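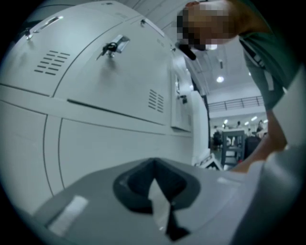 Get spare keys cut before you do anything else, my sister-in-law told me when I said our studio had ended up with a row of metal lockers, and I nodded and then did nothing at all for two months. So now I'm here.

Home > Shared Spaces > Storage and furniture
Lockers with keys: how do you run them so the keys don't vanish?
Viewed 3,636 times

posted by mudroom_maven

Okay, a bit of background. I look after the front room at a shared craft studio in Plurstead (pottery and weaving mostly, some people who just like the coffee). We got a run of light grey lockers when an office in Loston cleared out. They're the plain metal kind with slits for ventilation in the doors and a little keyed lock on each. They're in nice shape and I love them, they make the place look like we know what we're doing.

The keys are what's making me crazy. Right now they mostly live in the locks, and you take one with you if you're using that locker. In theory. What happens is that people take the key home in a coat pocket, forget they have it, and next time they use a different locker. Or they leave the key sitting in the door with their bag inside, so why even have a lock? By February I had two doors I couldn't open and one of them had somebody's lunch in it. You can imagine. Thank goodness for the vents, or maybe not, depending on where you were standing!

I called a locksmith and was quoted $886 to swap every lock for a combination dial. We don't have that lying around.

What I'd like to know:

Is there a cheaper way to do this? Do I give everybody their own locker forever or keep it first come, first served? And has anyone gotten smells out of one of these? I've wiped it down with dish soap twice and it's better but I can still tell.

Also, the keys all look pretty much alike to me, so if you have a labeling system that isn't masking tape, I'm all ears. Masking tape lasts a week around clay.

posted by oatmeal_tin

Please don't pay for the dials yet. I ran the changing room at a swim club for years and we had the same kind of setup, and the thing that helped most was making the key too annoying to pocket. We bought big bright floats — the foam kind for boat keys — and put one on every key ring. You can't put that in your jeans and forget it. It looks silly, everyone complained for a week, and then I hardly lost any.

For numbers, look at the face of the lock before you buy anything. Lots of office locks have a tiny code stamped on the front, and often the key has the same one. If yours do, write every code down next to the locker number, on paper, and put the paper somewhere that is NOT in a locker. (Ask me how I know.) With the code you can usually order a replacement key for a few dollars without a locksmith coming out at all. Some keys don't have it, or it's worn off, and then you need to take the key itself in to be copied.

For labels I'd do engraved plastic tags from a trophy shop. They hold up to anything. Start your numbers somewhere odd if you like, ours began at 300 because the tags were left over from a coat check, and it bothered no one except the new people who went looking for the other 299.

On the smell: baking soda in an open dish, door shut, a couple of days. Then take the dish out and leave the door open overnight. Check the lip at the bottom of the door opening too, stuff runs down in there and a cloth won't get to it. I use an old toothbrush. And look underneath if there's any gap.

posted by pinking_shears

assigned lockers. trust me. shared is chaos

posted by half_a_ladder

I'd go the other way from the one above, at least partly. If you assign all of them you'll have people who come in twice a year hanging on to a whole locker with one glove in it. We split ours at the Bonsu building. The regulars have the lower ones on a month-to-month thing and the upper ones are for the day, with the key going back in the door when you leave. If a day locker is still locked at closing we open it with the spare and the stuff goes in a crate under the desk. After the crate happened to a few people it got a lot better.

Which brings me to spares. Two for every lock, kept in one place. I got a key cabinet secondhand, a Carley, it's just a flat box with hooks in it but it has a lock of its own. Before that we used a cookie tin and I don't want to talk about the cookie tin.

One other thing, if your locks are stiff don't spray oil in them. Use dry graphite, a small puff, then run the key in and out a few times. Oil picks up dust and with clay in the air I'd think you'd have a paste in there by summer. And if a key feels like it's bending, stop! Getting a snapped one out is a miserable afternoon.

Not sure on the dials, never had them. People forget numbers too.

posted by mudroom_maven

Oh this is so helpful, thank you all. I went and looked and there are codes on most of the locks, tiny ones, I had to use my phone light. I've written them all down and ordered copies for the two missing ones. The floats are on the way too, in orange.

I'm going to try the split, day use on top and monthly below, and see who grumbles. The baking soda is in the lunch locker as of this morning with a note on the door saying leave it alone. Will report back on the smell.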